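Part 4: Oiling the top of your Bokstead table

OK, so your table is standing on its own legs and you've had your coffee. Now for my favorite bit! I've done this on every Bokstead I've owned (three so far, one of them rescued from my brother's garage) and it takes a slow evening plus a night of leaving it alone.

You'll need the small can of Brendov oil, a sanding block, 200 and 400 grit paper, and a few old cotton T-shirts cut into squares.

1. Clear the top and wipe it down with a barely damp cloth. Let it dry for an hour.

2. Sand with the 200, always along the grain. Light pressure, long strokes, and go easy on the corners.

3. Vacuum up the dust, then do the whole thing again with the 400. It should feel like paper when you run your palm across it. 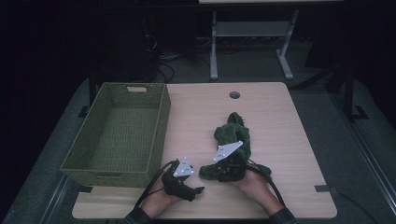 4. Shake the can, pour a puddle the size of a cookie in the middle, and spread it outward with a cloth. Thin is good. My first go was so thick it stayed tacky for 9 days and I ate dinner on the couch.

5. Wait 7 minutes, then wipe off everything that hasn't soaked in. Really rub!

6. Leave it overnight with a window open, then repeat steps 4 and 5 for a second coat.

CAUTION: Oily rags can heat up and catch fire by themselves. Soak them in water and lay them flat outside to dry before they go in the trash. Please don't ball them up in a bucket like I used to.

Note: Tharun Achari wrote in to ask about doing the underside too. I give mine one thin coat and skip the second.

If you see dull patches in a month or so, rub a little more oil into just those spots. Legs and feet are in Part 5.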